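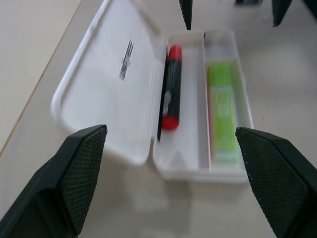 Notes from the Latuheru Arena open house
Posted in: Venues, Trips

The parking sign outside Latuheru Arena said LOT C FULL, and Lot C was empty. I mention it first so you know what frame of mind I was in when I walked up to the doors in December to hear how technology has solved the problem of getting information to fans.

The arena is on the east side of Mivton, between a tile warehouse and a garden center, and it's home to a minor league hockey team, a roller derby league and, every spring, a home show with a lot of hot tubs in it. Once a year they invite people in the business to come see what they've installed. This year the invitation promised "a conversational venue." I manage guest services for a ballpark three hours away, where our conversational venue is a woman at a folding table with a laminated map, so I signed up.

Check-in was at the will-call window. You gave your name, and the attendant pointed you at a sign with a square code on it, and the code opened a chat on your phone, and the chat asked for your name. After that it sent you a badge. Mine had my name and, under it, "Section 39," a section the building doesn't have. I showed this to the attendant, who said a lot of people had that.

Our host was Elis Gittins, the arena's director of guest experience. She's quick and funny, and she gave the first part of the tour walking backward up a ramp in heels. The chat service comes from a company called Nosari, and it went live at the start of last season. Before that the arena had one phone line and an email address. Gittins told us the email inbox held 400 unread messages when she was hired, the oldest of them from a man who wanted to know if he could bring his own mustard. She wrote back. He had moved to another state.

The first stop was the concourse, where we were encouraged to ask the assistant anything. This is a dangerous thing to say to a group of people who answer stupid questions for a living. Somebody asked where the closest restroom was and got a good answer in a couple of seconds, with the walking direction based on your section (the rest of us Section 39 people were sent to the loading dock). Somebody else asked what time the puck dropped. There was no game that day and it said so, and offered the next home date with a link to buy, which I'll admit is smoother than anything we have. I asked if I could bring in a birthday cake. It told me outside food was not permitted, then wished me a happy birthday. I've had the same exchange from human beings and it went worse.

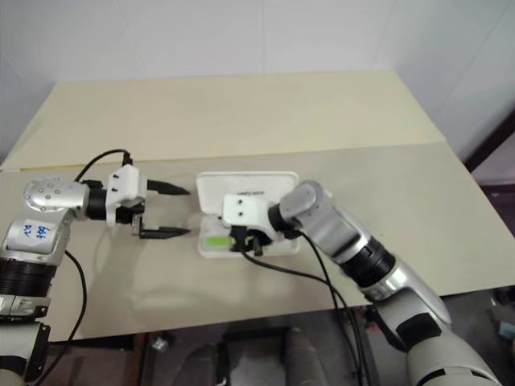

What I wanted to know was who writes the answers. On sales calls you get the impression that the answers grow there on their own, like moss. Gittins passed that one to Tudur Gwynne, whose title I wrote down as "content," and who has the slightly haunted look of a man who has typed out the bag policy many times. He keeps a master document. Every gate, every stand, every policy has an entry, with a date for when it was last checked and the initials of whoever checked it. When a stand closes or a gate moves, somebody has to tell Gwynne, and then Gwynne tells the assistant. He said the software part took a few weeks. Getting the concessions people to tell him when they'd run out of pretzels took the whole first season and involved, at one point, a whistle.

I liked this part of the day best, and it wasn't on the schedule. He pulled up the list of things fans ask that the assistant can't answer. A good share were about parking, and I said nothing about Lot C, out of manners. Plenty were about the mascot, a large moose: was the moose single, did the moose do funerals, was it the same moose as last year. People ask the score while sitting in front of the scoreboard. One fan asks every game whether the ice is cold. Gwynne thinks it's a child and Gittins thinks it's a season ticket holder, and they've both declined to look it up.

Then lunch, in the club lounge. It was listed on the program as "a taste of the new concessions partnership with Plorninitz," and it was a hot dog. You ordered it through the chat. You could also have walked up to the counter, which was closer to the tables than your phone probably was to your hand, but we were asked to use the chat so we'd get the feel of it. I got the feel of it. My order went in, the assistant said "Coming right up!", and a few minutes later it asked me to rate my hot dog, which was still on the roller, where I could see it. Mei Haddad from Plorninitz was very decent about this. She explained that the rating message goes out on a timer and that they're going to hang it on the pickup scan instead, once the pickup scanner is back from repair. She wrote down my complaint on a napkin, and I'd like it noted that the napkin worked the first time.

Haddad's numbers were more interesting than the food. At a sellout, she said, mobile orders now come to 600 a game in that building, and the peak is in the last two minutes of each period, when people would like to beat the line and so they all order at once and make a line. It's a shorter line, though, and it moves. She's trying out a message that goes to a few sections at a time, a little early, to spread things out. The upper level responds well to it. The lower level, in her words, does not care to be managed. She wouldn't give me average spend, and I asked three different ways.
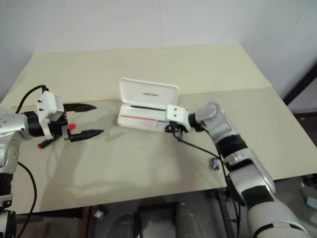
The afternoon was a panel in the press room, which has very good chairs. Gittins moderated. On it were Catrin Eynon, who handles the partnerships side for Nosari, and Emrys Parri, who has been the building's head usher since it had a different name and a different roof. I don't know whose idea it was to put Parri up there, but I'd like to send them a fruit basket.

Eynon went first with slides. She was good, and she stuck mostly to things you could check. The assistant takes questions by text and on the arena's site and on the team app, and the same master document feeds all three, so you don't get the site saying doors at six and the app saying doors at five-thirty. We get that at our place. We get it on signs that are facing each other. She talked about handoff, meaning the moment when the machine should give up and fetch a person, and said most venues set it far too late. Nosari's default is two failed answers. Latuheru went down to one for anything with the words lost, hurt or locked in it, and I wrote that down and underlined it, and it's going in my budget memo whether or not we ever buy a thing from these people.

She also said "fan journey" nine times. The man beside me was keeping a tally on his program and turned it around to show me.

Parri didn't have slides. He was asked how the assistant had changed things for his ushers, and he thought about it for long enough that Gittins started to look at her cards. He said people used to come up and ask where their seat was, and now they come up and show him a phone and ask if the phone is right. He said it's usually right. He said what he misses is that when somebody asked him for the restroom he could tell from their face whether to point or to walk them there. Then he said the text line for reporting a spill was the best thing the building had bought in all his time there, the Zamboni included, and that he'd fight anyone who tried to take it out. Eynon looked as if she wanted that on a poster.

Questions from the floor were the usual. Somebody wanted to know about Spanish, and yes, it's in there, and Gwynne has a colleague who checks the answers before they go live after an early one invited fans to enter through the gate "with violence." Somebody asked a question that was mostly about his own stadium. I asked what happens when the building's network goes down, and got the most direct reply of the day, from Parri, who held up a laminated map.

We finished with a walk down to ice level, then back up the other side to the lounge for coffee.

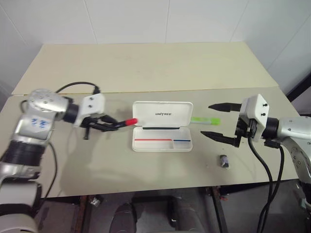 Two arms facing each other over the tabletop, the left one with blue marker on its casing.

A few practical things for anyone thinking of going next year. Eat first. Bring a charger, as everything on the day runs through your phone, including the coffee. Sit near the ushers. If you're on the buying side, ask for Gwynne early and ask to see his document, which has tabs for things I'd never considered (stroller parking, the organ, what to do about bees), and find out how many hours a week he puts into it. He told me and I've passed the figure to my boss, who asked whether we could get the software without the guy.

The handouts are supposed to go up on the arena's site sometime this month. I asked the assistant for the exact date on my way out, and it said it would connect me with a team member. That was in the lobby. I got the reply in the car, near the state line, from Gittins herself, saying she didn't know either but she'd find out, and did I know I'd left my scarf on the chair.

It's at the will-call window under my name. Section 39.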